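# 이사 준비, 중간 보고

2019-01-13. 급하게 씀. 나중에 고칠지도 모름. 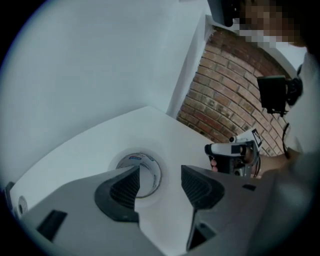
하얀 상판 위 테이프 한 롤.

이사 날짜가 잡혔다. 4월까지 버티려고 했는데 집주인이 먼저 연락을 해왔고, 어차피 나갈 거면 추울 때 나가자 싶어서 그냥 당겼다. 겨울 이사가 좀 싸다는 말도 있고. 진짜 싼지는 모르겠다. 견적 받아보니 그렇게 싸지도 않던데.

견적 얘기부터.

두 군데 불렀다. Presier는 사람이 직접 와서 방마다 문 열어보고 갔고, 다른 데는 전화로 물어보고 끝. 전화로 물어본 데가 더 쌌는데 당일에 짐 많다고 추가금 붙을 것 같은 느낌이 팍팍 났다. "책 많으세요?" 묻길래 많다고 했더니 한숨을 쉼. 한숨이라니. 그래서 Presier로 했다. 계약금 보내고 나니까 갑자기 실감이 나서 그날 저녁은 아무것도 못 하고 누워만 있었다.

책이 문제다. 한 600권 된다고 말하고 다녔었는데 이번에 진짜로 세어봤더니 딱 600권이었다. 정확히. 소름. 물론 그 뒤로 침대 밑에서 잡지 뭉치가 나왔지만 잡지는 책으로 안 치기로 했다. 내 마음이다.

버릴 책 고르는 기준을 세우려다가 실패했다. 처음엔 '다시 읽을 책만 남긴다'였는데 그러면 남는 게 거의 없음. 다시 읽는 책은 늘 똑같은 것만 읽으니까. 그다음엔 '빌려줄 수 있는 책은 버린다'로 바꿨는데 이건 또 뭔 소린지 나도 모르겠고. 결국 책 등을 보고 기분이 나쁘면 빼고 기분이 안 나쁘면 넣었다. 이게 제일 빨랐다. 토익책은 전부 나감. 제빵책도 나감. 오븐도 없는데 왜 샀는지.

헌책방에 가져가려면 또 들고 가야 되잖아. 버스로는 못 간다. 매입 신청하면 가지러 온다는데 상태 입력하는 게 더 귀찮다. 밑줄 있음, 변색 있음, 이런 거 한 권씩 다 눌러야 됨. 몇 권 하다가 창 닫았다. 다음주에 다시 해보기로.

---

이번에 나가는 집 얘기도 좀 해두고 싶다. 나가면 까먹을 테니까.

처음 보러 왔을 때는 비가 왔다. 복도에서 냄새가 났는데 비 냄새라고 생각했다. 살아보니 비 안 와도 나는 냄새였음. 그래도 창이 컸고, 창 앞에 감나무가 있었고, 그거 하나 보고 도장 찍었다. 감나무는 첫해에만 감이 열렸다. 그 뒤로는 잎만 잔뜩. 가을에 창틀에 잎이 끼어서 문이 안 닫히는 날이 있었다.

보일러는 켜면 한참 있다가 따뜻해지고 끄면 바로 식는다. 반대면 얼마나 좋아. 겨울마다 창에 뽁뽁이를 붙이는데 올해는 이사 갈 거라고 안 붙였더니 확실히 춥다. 지금도 무릎에 담요 덮고 치는 중. 손가락이 곱아서 오타가 많은데 안 고친다.

부엌은 작아서 도마를 놓으면 그릇을 놓을 데가 없었다. 싱크대 위에 도마를 걸치고 썰었다. 양파 썰다가 도마째로 싱크대에 빠뜨린 적이 있음. 그 양파 씻어서 먹었다. 카레에 넣으면 모른다.

윗집은 밤에 뭘 굴린다. 구슬인지 뭔지. 처음엔 화가 났는데 언제부턴가 그 소리가 나야 잘 시간인가 보다 했다. 새집에서 조용하면 오히려 못 잘 수도 있겠다. 설마.

좋았던 것도 적자. 골목 입구 두부집. 저녁에 가면 따뜻한 걸 봉지에 담아주는데 그걸 안고 집까지 걸어오는 게 좋았다. 겨울에는 핫팩 대용. 그리고 우체국이 가깝다. 우체국 가까운 게 이렇게 편한 줄 몰랐다. 새집은 우체국까지 버스 타야 된다고 함.

---

새집은 Plandmont라는 건물이다. 이름이 왜 이런지 모르겠다. 부동산에서 발음하는 거랑 입구에 적힌 한글이 다르고 택시 앱에는 또 다르게 나온다. 나는 그냥 '플랜 거기'라고 부르기로 했다.

2층이다. 엘리베이터가 있는데 탈 일은 없겠지. 방 하나가 지금보다 길고 좁다. 복도 같은 방. 거기에 책장을 한 줄로 쭉 세우면 될 것 같은데 그러면 사람이 옆으로 걸어야 될 수도. 줄자를 들고 갔어야 했는데 안 들고 가서 발로 쟀다. 발로 잰 걸 집에 와서 다시 자로 재는데, 신발 신고 쟀는지 벗고 쟀는지 기억이 안 남. 벗고 쟀겠지? 집 안이니까?

책장은 Björklund 거 쓰던 걸 그대로 가져가려고 한다. 중고로 산 건데 튼튼하다. 문제는 분해를 해야 문으로 나간다는 것. 들어올 때도 분해해서 들어왔고 그때 나사 하나가 남았는데 그게 어디 나사인지 끝까지 몰랐다. 2년 동안 멀쩡히 서 있었으니 없어도 되는 나사였나 보다. 이번에 또 하나 남으면 그땐 좀 무서울 듯.

세탁기 자리는 베란다. 겨울에 얼 것 같은데 부동산에서는 안 언다고 했다. 전에 살던 사람도 문제 없었다고. 그 말을 믿는 수밖에. 수도꼭지에 감을 헌 수건은 일단 안 버리고 모아놨다.

햇빛은 오전에만 든다. 화분들한테 미안하다. 지금 집이 다른 건 몰라도 해는 잘 들었는데. 몬스테라는 어디 둬도 사는 애니까 걱정 안 하고, 로즈마리가 걱정. 로즈마리는 사실 지금도 상태가 별로다. 아래쪽이 갈색이 됐다. 이사 때문에 죽었다고 하기엔 좀 억울할 듯, 이사가.

---

짐 싸면서 알게 된 것들. 순서 없음. 포장이사여도 이상하게 내가 싸게 되는 게 있다. 서랍 속 같은 거. 남이 보면 좀 그런 거.

- 박스는 작은 게 낫다. 큰 박스에 책 넣었다가 바닥이 빠졌다. 발등에 떨어졌음. 멍.
- 박스에 '기타'라고 쓰지 말 것. 지난번 이사 때 '기타' 박스가 너무 많아서 가위를 한참 못 찾았다. 가위가 있어야 박스를 여는데 가위가 박스 안에 있음.
- 그래서 이번엔 가위, 칼, 충전기, 휴지, 슬리퍼는 배낭에 따로.
- 글씨는 옆면에. 윗면에 쓰면 쌓았을 때 안 보인다. 당연한 건데 매번 윗면에 쓴다.
- 테이프 끝은 접어둔다. 안 접어두면 손톱으로 긁고 있게 된다. 오늘도 긁었다.
- 그릇은 신문지가 최고인데 요즘 집에 신문지가 없음. 동네 커피집 Brolen에서 날짜 지난 신문을 한 뭉치 얻어왔다. 고마워서 원두를 샀고 그 원두도 이제 짐이다.
- 냉동실은 지금부터 비운다. 떡이 많이 나온다. 누가 준 떡인지 모르는 떡.
- 쓰레기봉투는 동네 바뀌면 못 쓴다고 해서 남은 거 다 쓰고 가려고 괜히 더 버리는 중.

전입신고, 인터넷 이전, 가스, 카드 주소, 정기배송 주소. 이건 메모장에 따로 적어놨다. 인터넷 이전은 전화했더니 대기 30분. 스피커폰으로 해놓고 양말을 갰다. 양말 다 개고도 한참 남아서 서랍까지 정리했는데 막상 연결되니까 고객번호를 몰라서 허둥댐. 고객번호 적힌 고지서는 이미 박스에 넣었고. 테이프까지 붙였고. 다시 뜯었다.

가스는 당일에 와서 끊어준다는데 시간 약속을 오전, 오후로만 해준다. 오전이면 몇 시냐니까 오전이라고. 네.

---

제일 오래 걸리는 건 역시 종이다. 영수증, 편지, 설명서, 팜플렛. 이미 버린 밥솥의 설명서가 있고 쓰고 있는 밥솥의 설명서는 없다. 극장표는 글자가 다 날아가서 하얀 종이가 됐는데 무슨 영화였는지 모르니까 버려도 되는데 못 버리겠고. 일단 봉투에 넣었다. 봉투에 '표'라고 썼다.

편지는 읽기 시작하면 끝이라 안 읽으려고 했는데 읽었다. 저녁이 그냥 갔음. 예전에 받은 것들 보니까 다들 글씨를 참 꾹꾹 눌러썼더라. 나도 답장은 했겠지. 뭐라고 썼는지는 하나도 모르겠고. 내 답장은 다 남의 집 서랍에 있을 거 아냐. 아니면 벌써 버려졌거나. 그쪽도 이사를 했을 테니까.

일기장은 안 열었다. 이건 잘했다.

옷은 생각보다 쉬웠다. 안 입은 지 오래된 건 다 뺐다. 코트 하나만 못 뺐는데 팔이 짧고 무겁고 어깨가 이상한데 색이 예쁘다. 색만 예쁨. 이건 벌써 이사를 여러번 따라다닌 애라 이제 와서 버리기도 뭐하다. 가져가서 옷장 끝에 걸어놓고 또 안 입겠지.

컵도 좀 줄여야 되는데. 혼자 사는데 컵이 왜 이렇게 많지. 손잡이 나간 건 연필꽂이로 쓴다고 남겨놨고 연필꽂이가 벌써 여럿이다. 연필은 안 쓴다.

---

지금 집 상태: 거실은 박스 때문에 게걸음으로 다님. 식탁도 반은 못 쓴다. 밥은 소파에서 먹는다. 그릇을 너무 일찍 싸서 국을 냄비째 먹고 있다. 숟가락은 남겼는데 젓가락이 어디 갔는지 몰라서 어제는 나무젓가락을 씻어서 또 썼다. 이런 생활을 이사 날까지 해야 된다. 너무 일찍 시작했나. 지난번엔 너무 늦게 시작해서 전날 밤을 샜는데 그것보단 낫겠지 뭐.

남은 거:

- 책장 분해 (미루는 중)
- 커튼 빨기. 빨아서 가져갈지 가져가서 빨지
- 에어컨 어떻게 할지 물어보기
- 옥상에 둔 화분 받침, 아직 있나?
- 관리비 정산
- 두부집에 인사. 이건 좀 쑥쓰러운데 그냥 두부 사면서 말하려고

커튼은 새집 창이랑 길이가 안 맞을 것 같기도 하다. 발로 잰 숫자로는 맞는데 발로 잰 숫자라서. 다음에 열쇠 받으러 갈 때 줄자 꼭 들고 가야지. 줄자 배낭에 넣어야 되는데 줄자도 박스에 들어간 것 같다. 찾으러 감. 나머지는 이사하고 나서 쓸게요.

덧) 댓글로 포장이사 팁 물어보신 분, 저도 잘 몰라요. 귀중품은 따로 들고 가라는 말밖에는. 그리고 냉장고는 전날 밤에 비우는 게 맞대요. 저는 떡부터 먹고 있습니다.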